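Clatex 通信 6月号
現場から:洗濯機の前で止まらなくなった腕の話

梅雨らしいお天気が続いていますね。洗濯物が乾かなくて、という話を朝の挨拶がわりにしている方も多いのではないでしょうか。今月の「現場から」は、その洗濯物にまつわる少々冷や汗ものの出来事をお伝えします。けがをした人はいませんので、そこはまず安心して読み進めてください。

ご存じのとおり、家事支援ロボット Siltau には、この春からドラム式洗濯機の中身を取り出してかごに移す仕事を覚えてもらっています。扉を開け、中をのぞきこみ、布をつまんで引き出す。人間なら電話をしながらでもできることですが、腕にとってはなかなかの難物で、タオル1枚に手間取っていたころを思うと、最近の上達ぶりには親戚の子を見るような気持ちになっていました。取り出しの試行は通算で2,192回になっています。つい先日、その節目にお茶菓子を出そうかなどと話していたところだったのです。

その日の午後3時すぎ、Tania Matubbar さんが取り出しの連続試験についていました。最後の1枚まで出し終え、あとは腕が引っこんで「完了」と表示されるのを待つばかり。ところが腕は引っこまず、もう一度ドラムの中へ入っていきました。つかむ、引く、何も持たずに出てくる、また入る。Tania さんは初め、靴下でも奥に張りついているのかなと思ったそうです(前にも一度、片方だけ残っていたことがありました)。6度目に入ったとき、グリッパーの爪が開口部のゴムパッキンをくわえました。

ここからがいけませんでした。Siltau はパッキンを「重たい洗濯物」と受け取り、引く力をじわじわと上げていったのです。濡れたバスタオルや毛布に負けないようにと、先月の更新で力の上限をゆるめていたのが裏目に出ました。洗濯機の本体が少し前にずれ、Tania さんはとっさに片手で本体を押さえてしまいました。本人いわく「家で冷蔵庫が倒れかけたら誰だって押さえるでしょう、それと同じで、考える前に手が出ていました」。もう片方の手で非常停止を押し、腕は止まりました。パッキンには3センチほどの裂け目が残りました。

知らせを受けた Dinesh Mollah さんが駆けつけ、電源を切った腕の関節を手で一つずつゆるめ、爪を外しました。洗濯機には本当に気の毒なことをしましたが、部品は Ehlers さんがすぐに手配してくださり、翌週には元どおり働いています。いつも無理を聞いていただき、ありがとうございます。

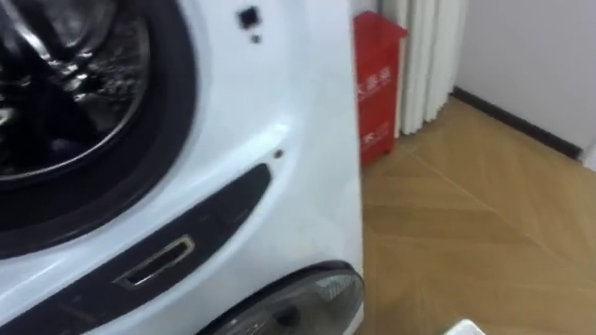
安全・不具合メモ

銀色のドラムは、頭のカメラから見るとずいぶんにぎやかな場所です。金属の曲面に白い光が筋になって走り、ところどころに反射がかたまり、穴のあいた壁には小さな光の粒が散らばります。私たちの目は、ああ光っているな、で済ませてしまいますが、Siltau の布を見分ける仕組みは、この白いかたまりを「白い布が残っている」と判断していました。Dinesh さんが記録を一こまずつ見直したところ、最後の1枚を出したあとも布ありの判定がずっと続いていたことがわかりました。姿勢を変えるたびに反射の位置も動くので、腕から見れば洗濯物が逃げまわっているようなものだったのでしょう。

では、なぜこれまで起きなかったのか。編集係の私も同じことを聞きました。試験場は Stinbridge の旧棟から今の部屋に移ったばかりで、明かりの向きが変わっています。旧棟では照明が洗濯機の真後ろ寄りにあり、ドラムの奥まで強い光が届くことはあまりなかったとのこと。引っ越しのときに腕の据え付けや床の具合はあれほど丁寧に確かめたのに、明かりのことは点検表のどこにも書いてありませんでした。点検表を作ったのは私も含めた数人ですから、これは素直に反省しています。

もう一つ、パッキンの色のこともあります。黒っぽいゴムの輪は、暗い色の衣類と見分けがつきにくいのです。ドラムの縁のどこからがゴムで、どこからが中身なのか、Siltau はだいたいの位置で覚えていました。本体が少しでもずれていると、その覚えもずれてしまいます。

対策として、次のように改めました。

空振りが2度続いたら腕をドラムの外へ出し、いったん待機して人の確認を求めます。確認のボタンを押すまで、次の取り出しには進みません。

開口部の縁から内側まで、爪を閉じてはいけない範囲を設けました。洗濯機の位置は、試験を始める前に毎回測り直します。

引く力の上限は、更新前の値に戻しました。毛布の試験はしばらくお休みです。楽しみにしていた班の皆さん、ごめんなさい。

引っぱっている間に手ごたえが急に硬くなったときは、力を足さずに爪を開きます。

布の見分けについては、空のドラムを明かりの向きを変えながら撮った画像を400枚集め、学習をやり直しているところです。地味な作業ですが、Dinesh さんは「何も入っていない洗濯機をこんなに眺めたのは生まれて初めてです」と、どこかうれしそうでした。

最後に、人の側のお願いです。Tania さんの判断が速かったおかげで大事には至りませんでしたが、動いている腕と洗濯機のあいだに手を出すのは、やはりとても危ないことです。本体がずれても、傾いても、押さえないでください。先に非常停止です。洗濯機は買い直せます。今回は停止ボタンが手の届くところにありましたが、部屋の反対側に置いたまま試験をしている班もあると聞きました。コードの長さが足りない場合は延長用のものをお渡ししますので、備品棚の前のノートに班の名前を書いておいてください。

連続試験は、再学習が済みしだい、立ち会いを2人に増やして再開します。立ち会いの当番表には今のところ32人が名前を入れてくださっていて、当番がなかなか回ってこないという声まで届いています。ありがたいことです。まだの方も、見学だけでも歓迎しますので、どうぞ気軽にのぞきに来てください。

裂けたパッキンは Tania さんが洗って机の脇に掛けています。爪の跡がどう入ったかよくわかりますから、グリッパー班の方は一度見せてもらうとよいと思います。それから、延期になっていたお茶菓子は、再開の日の休憩時間に出す予定です。甘くないものがよい方は編集係まで。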